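Kinell Bed Linen Set, White

Plain white bedding for large beds, sold as a full set or as separate pieces. The set was put together by Nkechi Okafor for guest rooms and small apartments, where the same linen goes on and off the bed every few days. It has no print, trim or colored piping, so odd pieces can be replaced later without matching a pattern.
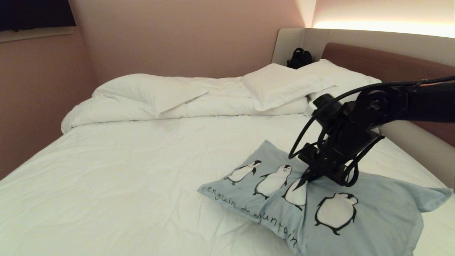
White sheet, folded duvet and pillows, with a light blue cushion.

The full set includes a sheet, a duvet cover and 4 pillowcases. Duvet and pillows are not included. The sheet is cut long enough to tuck under a deep mattress. If your bed has a padded headboard that wraps around one side, measure the mattress on its own and order by that size.

Wash before first use. Creases will show after folding and mostly drop out overnight. For a flatter finish, iron the sheet while it is still slightly damp. Do not use bleach.
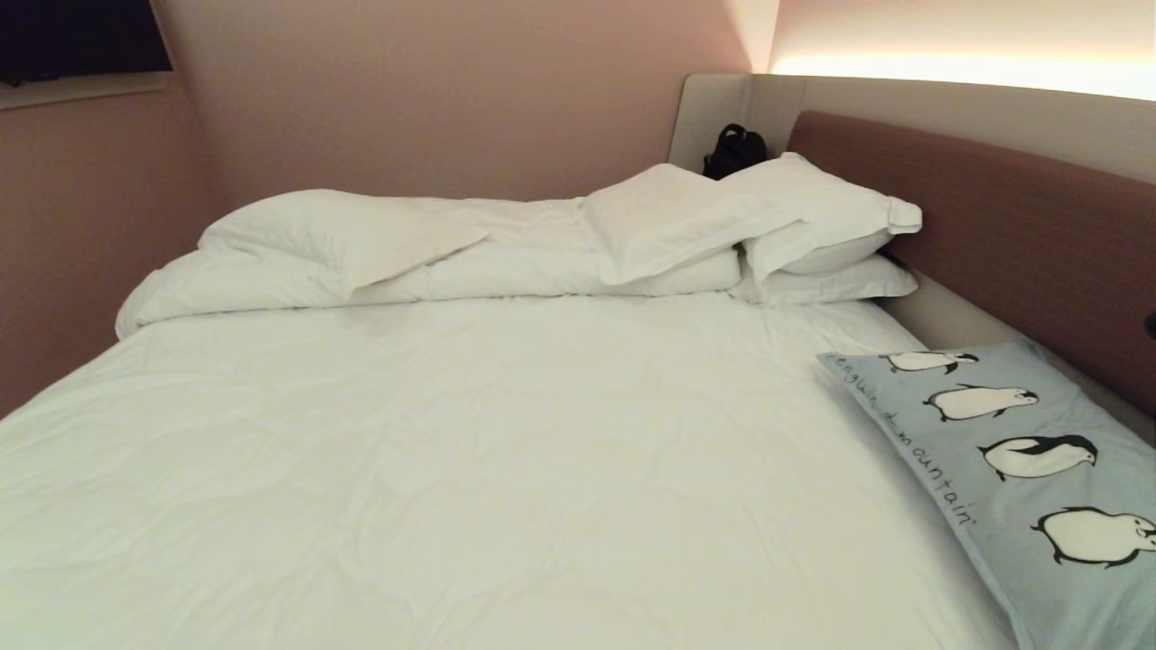 Pillowcases can be bought in pairs. Many customers order an extra pair with the set and keep it in the closet for wash days. Decorative cushions are listed under Adebisi on the accessories page and ship separately.

Orders leave the Imbridge warehouse within 7 working days. Sets that are unwashed and in their original bag can be returned for a refund. For hotel orders or fabric samples, write to Adom Nutsugah at the trade desk.

Item no. 1840
Last updated 7 July 2025

Shares 600
Comments 4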